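Packing jobs and the grippers - anyone else's site doing this?

dorinp
Pick and pack at Jelten, 14 years. Since March half our snack box line is people with hand-held grippers, teaching the arms. Same box, same packets, over and over. Rate's dropped and nobody upstairs minds, which worries me more than if they did.

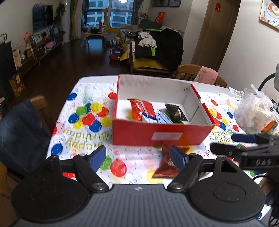
Snack box, part filled, one packet still on the table

kettle_on
So you're training your replacment. Lovely.

safta_c
Not how it went at ours. Rirnivik put arms on two lines, no one let go, we got moved to checking and returns. My wrists are better for it.

dorinp
Moved at the same pay tho?

safta_c
Same grade. Lost the shift loading - so no, less.

kettle_on
There it is

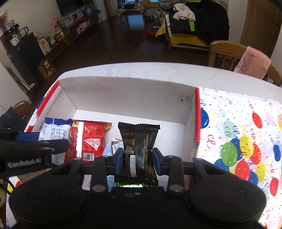
Page 2 of 7

m_okafor77
Black packet upright in the blue pads, red bag standing next to it. Foil and crimped edges are a mongrel to grip, I give the arms years yet.

safta_c
Ours did 574 boxes in a shift. Not years.

m_okafor77
Fair. How many repacked by hand after?

safta_c
Over 14. Guess who does them.

dorinp
Union meeting's at 2, going to ask for the loading in writing. Will post what they say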